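Zodia releases planning and perception software for handling clothes and bed linen

Tillville, 1 January 2024
Issued by the Zodia press office

Zodia today announces the general release of Hudec, a software package for planning and controlling two-handed work with cloth. The package is intended for developers of robot arms that must fold, sort, spread or move soft items, and it is offered together with Purkard, a tool for preparing and checking recorded demonstrations. Both are available from today to research groups, equipment makers and laundry operators.

Cloth remains one of the more difficult materials for an automated system. A box keeps its shape when it is lifted, whereas a shirt does not, and the same shirt may be set down in a different form each time it is handled. Software written for rigid parts usually depends on a fixed model of the object. Hudec works from an estimate of where the edges, folds and layers of a garment lie, and revises that estimate as the grippers move.

The perception part of the package takes views from cameras mounted at the gripper and, where one is fitted, from a camera at head height. The two kinds of view serve different purposes. A gripper camera shows the cloth between the fingers at close range but loses sight of the rest of the bed or table. A head camera shows both hands and the working surface together. Hudec places the views on a common clock and passes a single account of the scene to the planner, together with a measure of how far each part of it can be trusted.

The planner then proposes a grasp for each hand, a path between grasps and a point of release. Where trust in the estimate is low, it will ask for a further view before closing the fingers. Limits on speed, reach and grip force are held in a separate file, which site engineers may edit without altering the rest of the installation.

Much of the development was carried out with hand-held grippers over a bed, with clothing handled on a plain sheet. The open hall used for this work was chosen for its ordinary background: other people at their desks, mixed lighting and furniture at several distances.

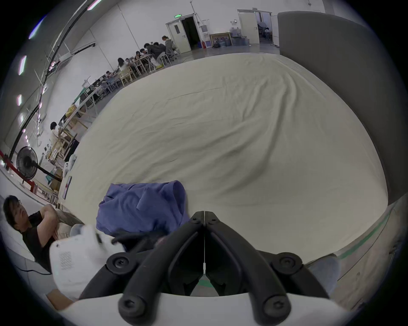

Gripper view, with a garment on the sheet.
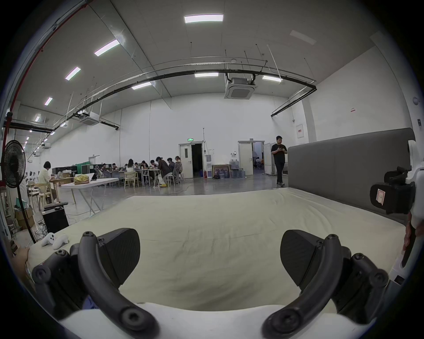
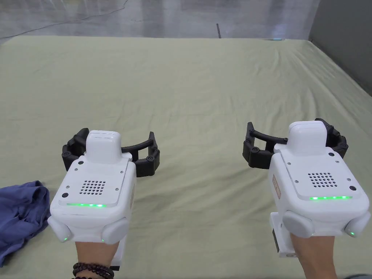
Trial users of the software were asked for their comments before release. According to one, the greatest saving had come from Purkard, which found mismatched camera clocks in recordings that had already been passed as sound; the planner was welcome, the same user added, but its messages on refusing a grasp were too short and ought to name the layer or edge in doubt. Zodia has accepted the second point. Longer refusal messages are included in the release and may be switched off in the settings.

Purkard reads a folder of recordings and reports gaps, dropped images, timing drift and stretches in which the fingers are hidden from every camera. It marks the beginning and end of each grasp and allows an operator to correct those marks by hand. Recordings that fail a check are set aside with a written reason and are never deleted by the program. The tool can be used without Hudec, and its output is written in an open format that is described in full in the manual.

The release is accompanied by a starter set of over 2,000 recorded demonstrations, of which 200 have been marked by hand for use in testing. The set covers shirts, trousers, towels and pillowcases. A further 500 demonstrations, concerned mainly with larger bed linen, are in preparation and are planned for publication in August. Users of the present release will receive them without additional charge.

Hudec is supplied with a simulator for checking plans before they are sent to a machine. Zodia advises that the simulator treats thick and quilted materials only in outline, and that plans for duvets and padded coats should be tried at reduced speed. Stretch fabrics are supported for lifting and moving but not yet for folding. These limits are set out in the release notes and will be reviewed with each new version.

Licences are offered on two terms. Teaching and research bodies may use both programs free of charge for work that is not sold. Commercial licences are priced by site, and the first 100 sites to register will receive a year of technical support within the licence fee. Existing trial users may move to the full release by installing it over their present copy; settings and limit files will be kept, although grasp records made with the earliest trial version must first be converted with Purkard.

Printed manuals may be requested from the Tillville office. Requests for demonstrations at the Tillville site should be made in writing and should state the kind of item to be handled and the make of arm in use.

Contact: Zodia press office, Tillville | © Zodia. All rights reserved. | Back to top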